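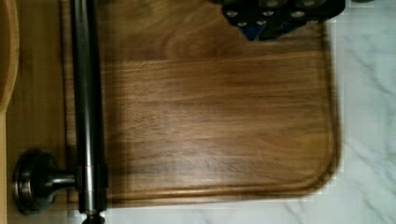 Wednesday, July 21, 2021

Print | E-mail

Up early for the power work at Plallosness. The old UPS in row 4 has been giving battery warnings since the spring and Grivau finally sent the replacement modules, 2 pallets of them, left on the wrong side of the loading dock. Moved them by hand. The lift is still out.

Load on the row was 82 per cent before we started, higher than I like, so I shifted the mail servers over to the Kallow rack first. That took most of the morning. One of the power strips in there has its sockets facing the wrong way and every lead had to be rerouted. 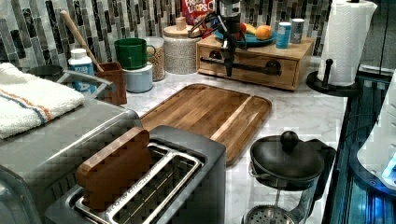
Fruit and cans on top of the drawer box.

Switched over after lunch. No alarms. The cold aisle crept up a little while the Zuccaro cooling unit restarted — it always takes its time — and then settled. Logged 205 volts on one phase, which seems low. Will check it again with the other meter before I ring anyone. 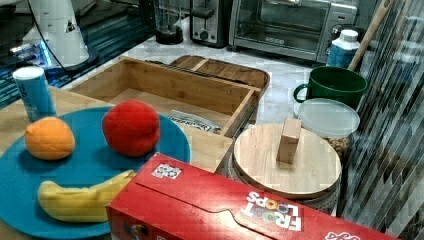

Orange, peach and banana on the blue plate.

Home by seven. Feet sore. The blanking panels didn't come, so the gaps in row 4 stay open until August. Must order more cable ties and find the key to the end cabinet.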